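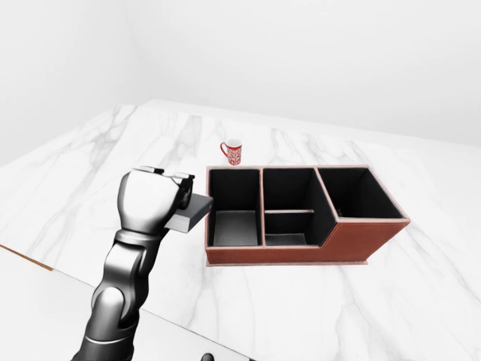
The packing supervisor at Larberg is a fast talker, and she had been going for five minutes before I got my notebook open. She has worked at the gift and stationery warehouse for 16 years. For most of them she did what her crew did, standing at a bench and fitting desk sets together by hand.

"You'd do the organizer, then the box, then the mug, then the next organizer," she said. "On a big day in November we'd send out 2,000 sets. I used to dream about it!"

Now the crew is getting ready to share that job with a robot arm, and a lot of the getting ready happens on a screen. Larberg tries out every move in simulation first, in a project they call Zultmont, and the packers are the ones who say what a good move looks like. I loved this part. People who have handled these things for years sit next to the programmers and argue about thumbs.

"They asked me how I pick up something flat," she said. "I had no idea! I had to go get one and watch my own hand. You come at it from the side, thumb under, and you don't squeeze until you know where it's going."

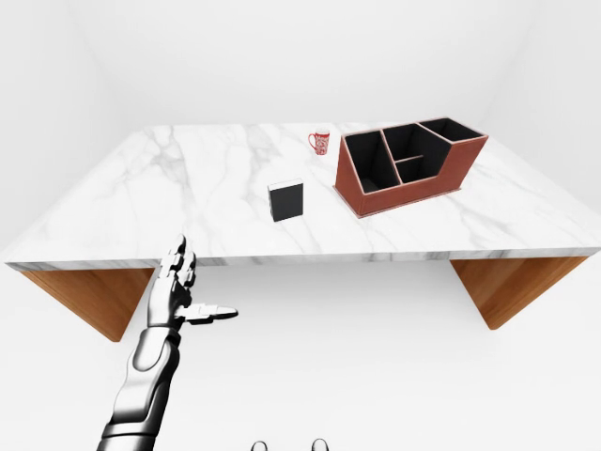 Hand open, still short of the black box, in one of the simulated setups.

I asked if people were worried. "Sure they were. I was," she said. There are 51 people on her floor, and the first meeting was a loud one. What calmed things down was a written promise that no packing jobs would go when the arm came in, and then the training. So far 2 of her packers have moved over to testing full time, with a raise, and more have asked to go.

She still has complaints. The testers sit all day, and one of them misses the radio and the chatter at the benches. The new schedule splits up friends who have shared a break for years - she is trying to get that changed.

"My wrists are what I think about," she said, and held them up for me. "If it does the reaching and the lifting, and I do the checking and the fussy ribbon stuff, I can see myself here a good while yet."

Then somebody called her over to a screen. The fingers were closing too early again, and she wanted to see it for herself.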